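Thursday, July 14, 2022

I finally cleaned out the seed drawer, and I am so happy about it that I have to write it up while the dirt is still under my nails.

Some background for newer readers. I've been saving seed from my own garden since the year we moved to Kumsa Street, and for most of that time my "system" was a kitchen drawer full of envelopes. Used envelopes, mostly. Electric bill envelopes with BEANS?? written on the back. I had 88 of them by last night (I counted because Etenesh bet me it was over a hundred, and she now owes me a coffee).

What got me moving was the kale. I planted a row in February, in trays on the windowsill, from a packet I was sure was the curly one Tolera gave me. It came up flat and blue-green and a bit peppery, and I have no idea what it is. It's delicious! But I'd love to grow it again and I can't tell anyone what to look for.

So, the sorting. I put everything on the floor of the back room and made piles by plant family first, which I'd never done before. Tomatoes and peppers together, all the squash and cucumbers together, then the beans and peas, then a big messy pile of greens. It was much more fun than going by the alphabet. You start to see what you really love. I have 30 envelopes of beans. Thirty! We are a household of 3 and one of us doesn't eat beans.

Anything without a name or a year went into a mixing bowl, and I'm going to scatter the lot along the back fence and see what happens. Gadisa says this is how you end up with mint everywhere, but I checked, and there was no mint in there. I think.

The rest got tested. If you've never done a germination test, please try one, they're great. Ten seeds on a damp paper towel, fold it over, slide it into a bag, write the name on the bag (write the name on the bag!) and leave it somewhere warm. I used the top of the fridge. After a week you open it up and count the sprouts. Seven or more out of ten and I keep the packet and sow as normal. Four to six, I keep it and sow thick. Under four, into the mixing bowl.

The big winner was a yellow pear tomato called Endia that I got from Getachew at the spring swap. It's the oldest envelope I own and all ten came up, pale and curly and ready to go. The onions were a total loss, every single one. Onion seed just doesn't last, and I knew that, and I still had four envelopes of it.

For storage I've gone with small paper envelopes, all one size, standing up in a shoebox with cardboard dividers cut from a cereal box. Each one gets the plant, the variety, the year, and where it came from. Paper lets the seed breathe a little if it isn't perfectly dry, and I've had mold in plastic bags before. The box lives on the bottom shelf of the hall closet, on the cool side of the house.
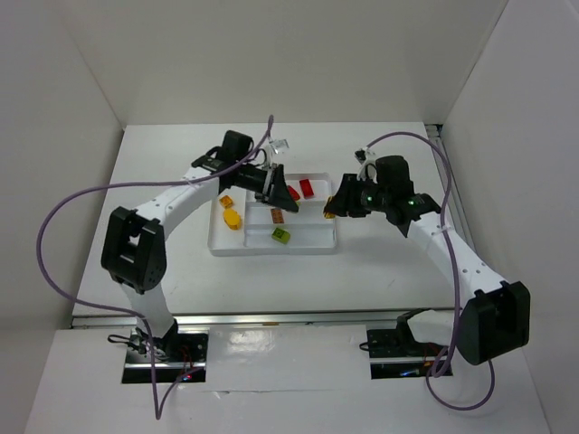
How long should bean seed dry before it goes in the envelope?

Two weeks out of the pod, spread in one layer, somewhere airy and out of the sun. Then bite one. If your teeth leave a dent, give it another week.

Next job is the lettuce, which has bolted all over the place in this heat and is covered in fluff. I'm leaving the three best plants to finish and pulling the others. One head can give you a ridiculous amount of seed, so if anyone near here wants some Vedura romaine, leave a comment. I have plenty of envelopes left too, they came in a box of 200.

Oh, and Wubit, your squash seeds are on the porch in the blue tin. Bring the tin back!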